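Saturday, late

Read the whole of the Mimar leaflet over tea, the one that promises a smaller electricity bill if we let them fit a clever meter and a tariff that changes through the day.

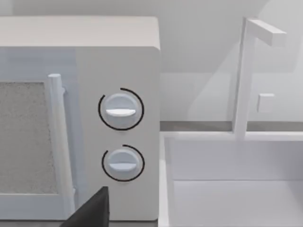
They say the average home saves 105 pounds a year. Average of whom? The small print mentions a trial of 95 households, all of them already with Mimar, all of them keen enough to sign up. I would like to hear from the ones who dropped out in the second month.

The cheap hours run from 11 at night to six in the morning. Am I meant to do the ironing at two? The evening rate goes up by 25 per cent, just when everyone gets in and wants feeding, and that bit is on the back in grey type.

Vass have a rival offer which looks much the same with a nicer leaf on the front. Rang them at four, waited 7 minutes, and was told the saving "depends on lifestyle" – so it depends on me going without.

Next door swear by theirs. They also swore by the magnetic thing for limescale, and I've seen their kettle.

I'll read our own meter every night this month and write it in the back of this book. If the sums come out for Mimar I'll eat my words, at the off-peak rate. Tonight's reading is done. Must find a pen that works for the rest.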